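3. Study Area and Visitor Gear

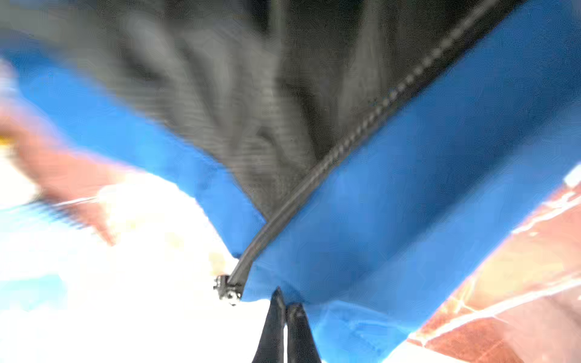
Figure 2. Blue fabric item with a dark gray panel and a long black zipper; the slider is at the lower end.

Surkach County covers 1,545 square miles between the Bodin River and the high ridges of the Elance Range, and few places its size pack in so much variety. The western third is flat farmland, mostly hay and berries, with the county seat of Baltwood sitting where the river slows down and widens. Drive east and the road starts to climb almost at once. The fields give way to fir forest, then to open meadows, and finally to bare rock and snow that can hang on well into summer. For anyone who studies how people use public land, it is a wonderful place to work!

The county has six towns. Baltwood is by far the largest and has the only hospital and the only year-round bus station. The other five grew up along the old logging railroad, and you can still follow the line on foot, since most of the grade is now a gravel trail. Three of these towns lost their mills within the same decade, and all three have turned toward visitors in their own way. One built a ski hill with two lifts. Another leaned into fishing. The third, which we had expected to find quiet, has become a busy starting point for overnight hikers headed up to Elance Lake.

Weather shapes nearly everything about travel here. Storms come up the Bodin valley from the west, drop rain on Baltwood, and turn to snow as they rise. The upper road usually closes in December and stays closed until the plows can get through in spring. During that stretch the east side of the county can only be reached by the southern pass, a long detour that residents describe with a kind of pride. Summers are dry and mild, and afternoon winds on the lake are strong enough that local paddlers like to be off the water by 2 p.m.

We chose nine trailheads for the study. They range from a paved lot at the edge of Baltwood, where people walk dogs before work, to a dirt pullout at the end of the Elance road with room for a handful of cars. We wanted sites that differed in distance from town, in elevation, and in the kind of trip people take from them. The mix worked better than we had hoped. Even at the planning stage, talks with shop owners and trail crews pointed to real differences in how far people travel, how long they stay, and what they carry.

That last point became a strong interest of ours. Earlier work on mountain counties tends to sort visitors by activity alone (skier, angler, hiker), and we think gear says a lot more about a trip than it gets credit for. A person with a small day bag and a person with a full overnight pack may both check "hiker" on a form, yet they spend money in different places and need different things from a trailhead. We therefore added a short gear section to the survey, covering bags, outer layers, footwear, and shelter. The questions are listed in Section 4, along with the rules we used for coding the answers.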